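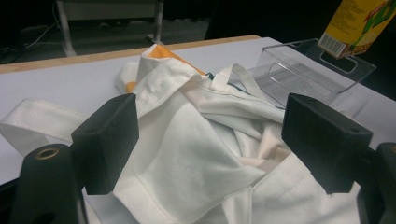
How hard does a parallel gripper need to squeeze to pick up a cloth bag?

Less hard than I assumed when I started in December. Canvas folds under the fingers, so once there is a ridge of material between them a modest force holds it. Most of my failed grasps had plenty of force and no ridge.

The first version of the hand tool used a printed rack and pinion with a spring return. It closed well enough on boxes and bottles. On fabric the fingers skated over the top layer and met in the middle with nothing between them. I raised the spring rate twice, which made my thumb sore and changed very little else.

Version two has block fingers, matte black, with flat inner faces. The flat face matters on webbing: a bag strap lies against it and stays put, where the old curved tips rolled it out sideways. The faces are toed in slightly so that the tips meet first. With the trigger fully pulled they flex back to parallel. I got the angle wrong on the first print and had to shim one side with card for a week.

Kazuhiro Noguchi, who has the next bench at the Warnby workshop, suggested going for handles and leaving the body of the bag alone. I tried both. A wide strap standing clear of the pile is the easy case. A narrow one is fine if it arches, and poor if it lies flat on the table. The body of the bag works if the approach is across a fold, and fails almost every time along it.

I have logged 319 grasps so far on the tote, with the bag dropped from arm's height before each one so that I don't arrange it in my favour. Of those, 101 failed. The log records finger opening at contact, finger opening at lift, and a one-word note. The note is usually "skated".

White canvas on a white table is also a nuisance for the vision side. The segmentation loses the hem wherever there is no shadow next to it. Turning a printed corner outwards gives it an edge to find, but I can't rely on that. A darker mat would hide the problem and I would meet it again later, so the table stays as it is.

Changes for the next print:

Finger faces 10 mm longer.
Trigger pivot moved back, as the present one binds near the end of its travel.
Proper strain relief on the encoder lead — the tape is not holding.

I will post the files once the pivot is sorted.

Comments

Sherif Belkadi: Have you tried a thin rubber skin on the faces? I used bicycle inner tube on mine and the skating mostly stopped. It does pick up lint.

Reply from the author: Not yet. I have an old tube, so I'll run the same drop test with it.

tarari: What are you using to read the finger opening?

Reply from the author: A magnetic encoder on the pinion. There is some backlash, and I zero it with the fingers shut before each set.

Contact: use the form on the About page. Text and drawings © the author, 14 Feb 2020. Back to top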